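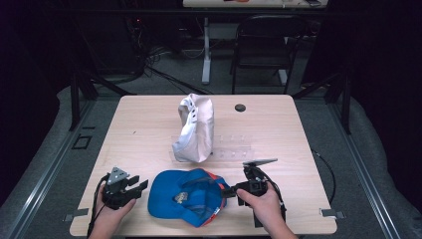 The Sirken County ballot processing center in Stoveck was open to registered voters in September, between the primary certification and the mailing of general election ballots. This report covers the public portion of the visit. Sign-in was in the front room, where visitors left bags and phones before going past the counter. A bright blue cap with orange-red trim lay upside down on a light wooden table with rounded corners. The sign-in sheet asked for name, precinct, and time of entry, and each visitor was issued a numbered badge to be returned on exit.

Intake

Return envelopes come in through the rear dock in sealed transfer cases. Each case has a seal number, which is checked against the pickup log by two employees before the case is opened. If the numbers do not match, the case is set aside unopened and an incident form is started. Staff said the form is kept with the election records whether or not the mismatch is resolved.

Envelopes are faced by hand and run through a sorter that captures an image of the signature and reads the barcode. The sorter was not running during the tour. Test envelopes were used to show the feed path, and the operator showed how an envelope with a torn corner is diverted to the reject tray. Rejects are keyed in by hand at the next station.

Signature review

Reviewers see the envelope signature beside the signatures on file in the Halerel records system. A first reviewer can accept a signature but cannot reject one. Anything not accepted goes to a second reviewer, then to the canvassing board if it is still unresolved. The voter is sent a notice and a cure form at the same time. I asked if the cure notice also goes out by text message. It does not at present, though the software allows it; the county has not adopted a rule on how phone numbers would be verified.
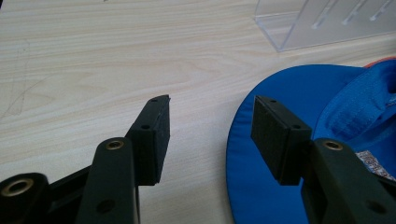
Last changed: 2023-04-15

Opening and flattening

The opening room has one door for staff and a viewing window along the hall side. Tables are worked by teams of mixed party affiliation. The outer envelope is separated from the inner sleeve at one table, and the sleeve is carried to another table before it is opened, so that the name and the ballot are never handled together. Ballots that are folded against the crease are flattened under weight before scanning. The written procedure calls for batches of 500, with a batch header sheet on top and the count entered on the sheet by the team.

Damaged ballots are duplicated onto blank stock. The original and the duplicate receive the same serial number and are stored in separate boxes. The duplication log is a paper form, and I was allowed to read a blank copy.

Scanning

The center has two Okabe scanners on a closed network. The demonstration used a marked test deck with known totals, including overvotes, blank contests, and write-ins. The first pass stopped on a double feed. The operator cleared the path, deleted the partial batch, and rescanned it from the header sheet. The batch report then agreed with the expected totals. Deleting a batch requires a supervisor login, and the action appears in the audit log with the time and workstation.

Adjudication was shown on a separate workstation. A mark that falls below the threshold is displayed to a team, who enter the voter's intent under the state manual. The original scan image is retained unchanged. The threshold setting is printed on the logic and accuracy test report, which was posted in the hall.
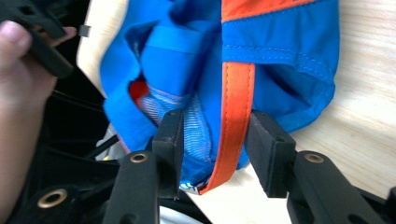
Blue fabric with orange strap, front room

Storage and observation

Scanned ballots go to a caged area with dual-control locks. Access entries are written in a bound book and also recorded by the badge reader. A visitor asked which record controls if they differ. The answer was the bound book, pending review of the video.

Observers may be present at any time ballots are being handled. They must complete a short training and may not speak to the teams directly; questions go to the lead observer desk. The observation schedule is posted seven days ahead on the county site and at the counter. From the hall window the opening tables can be seen well, but the screens at the adjudication workstation cannot be read. Staff have asked for a repeater monitor in the next equipment budget.

Items not covered on the tour: ballot printing, drop box pickup routes, and the random batch audit. The audit is held in the same building after the count and is open to the public without registration.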